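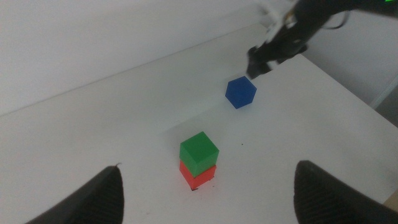 # The Patience of Plain Cubes

When I was a child in my aunt's house in Drimen, the toy box had only cubes in it. There were no wheels and no little people with hats. My cousins and I complained about this every summer. Now I am a grown woman with a desk and a telephone, and last month I spent a whole afternoon looking at colored cubes again, and I did not complain at all.

The reason was a small exhibition at the Lau toy library in Evside, which opens on 3rd July and is given completely to stacking. The library owns 786 toys. For this summer, Orathai Kaewmanee has put most of them back on the shelves and left out the simplest ones.

"Parents ask me which toy is good for the hands," she told me. "I give them cubes. Then they look at me as if I did not understand the question."

A tower of two is easy and almost every child can make it before the second birthday. The lower cube does not move much and the upper one is forgiven many things. With the third cube the work becomes different. The child has to look at the side of the tower as well as the top, and the hand must learn to open slowly. I watched one boy do the first part perfectly and then pull his fingers away so fast that everything went with them. He was not sad. He wanted to do it again at once, and his grandmother had to take off her coat and sit down.

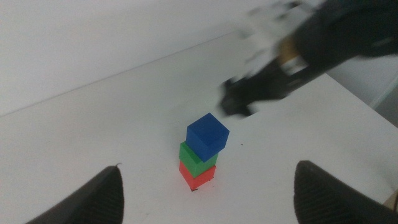
*Red, green, blue: a tower of three, with the top cube turned a little from the one beneath.*

I asked Siu-fong Hsueh, who taught kindergarten in Dernby for many years, if a crooked cube should be corrected by the adult. She was quite strict about it. The adult should keep the hands in the lap. A cube can sit at an angle and still have enough of its weight over the one below, and the child will find out how much is enough. In her classroom she used to draw a pencil line on the table and ask the children to build on it, but she stopped, as they began to care for the line and forgot the tower.

Color is another subject on which people have strong feelings. I-hsuan Lo, who chose the sets for Evside, likes only a few strong colors together. With red, green and blue a small child can say what comes next, and can repeat a pattern or break it on purpose. Two cubes of the same color, one on the other, are interesting for her too. From far away they can look like one tall block, and some children come close to touch the place where they meet.

For the table she wanted white, and she got it after more than three discussions with the library. Every mark shows on a white surface and it must be wiped often. But the colors are very clear on it.
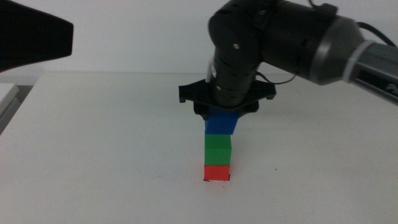 Four is the number where many builders slow down. The column is now much taller than it is wide, and a small mistake in the lower part is carried up to the top. Hok-lam Kwan, a carpenter who repairs things for the library, showed me how he does it. He puts the cube down lightly and keeps holding it for a moment, until he feels that the tower has taken the weight. Only after that he lets go. I tried it his way and reached six, which I was proud of for the rest of the day.

The exhibition stays open until the end of August. Children may take a set home for two weeks, and so may adults, if they are members.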